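Tùng Dương had been milking at Grulthorpe for seven years when the vet called about the bulk tank test. It was June, just after the morning milking.

"She said the sample was positive for BVD virus, and that meant at least one animal in the milking herd was shedding it," he says. "I asked her to repeat it. I thought she had the wrong farm."

Bovine viral diarrhea moves through a herd mostly by way of persistently infected cattle, which pick up the virus before they are born and carry it for life. Many of them look healthy. To find them, Dương and his vet, from the Sandhu practice in Grenberg, took an ear notch from every calf and blood from the older stock. 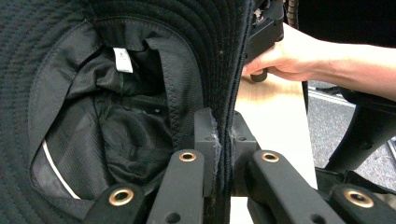 Testing all 900 head took most of the summer. The lab found 14 persistently infected animals, and all but two were under a year old.

"One was a heifer I would have picked as the best of her group," Dương says. "Cow 1633 was her mother. We tested the mother and she was clear, so she must have caught it while she was carrying."

The infected cattle were moved to a separate shed the day the results came in and were culled soon after. They could not be sold on to another farm.

Dương believes the virus arrived with a load of bred heifers he bought through the Zindwood sale yard. The cows themselves had tested clear, but the calves inside them had not been tested, and there was no way to do it.

"I read the paperwork and saw 'negative' and stopped reading," he says. "Now anything that comes in pregnant stays apart until the calf is on the ground and we have its result."

He also double-fenced the boundary with his neighbor and changed the timing of his vaccinations so that heifers get their second dose before breeding.
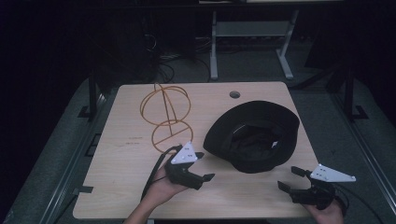

A black bucket hat and a copper-orange wire sculpture on a pale wood tabletop.

The bulk tank is tested every quarter, and the last three results have been clear. Dương still notches every calf, including the dead ones.

"It costs money, and my brother asks me when we can quit," he says. "I told him to ask me again next year."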